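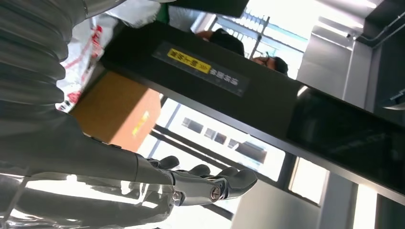 ## Signing up for the evening classes

24 April 2022

Booking for next term's evening classes at Drunholm opens on the school website this week, and we do hope that plenty of you will come back, and bring a neighbour along too! The big change (and we know some of you have been dreading it) is that the paper forms have gone. Everything now goes through Zitach, the same sign-in page that parents have been using for school reports since December.

You will need an email address and your old learner number, if you can still find it. If you can't, leave that box blank and the office will match you up later. Choose your course, press Save, and wait for the green tick before you close the page – it can be a bit slow in the evenings, so do give it a minute.

Each class has 15 places, apart from choir, which takes 30 and is already nearly full. The fee is £70 for the term, and you can pay it in two parts if that is easier. Anyone who had a reduced fee last year still needs to tick the box again, I'm afraid, as the old records didn't carry over.

Certificates from last term are ready to collect from the front desk at Skeduvberg House, where the kettle is usually on. Please bring something with your name on it.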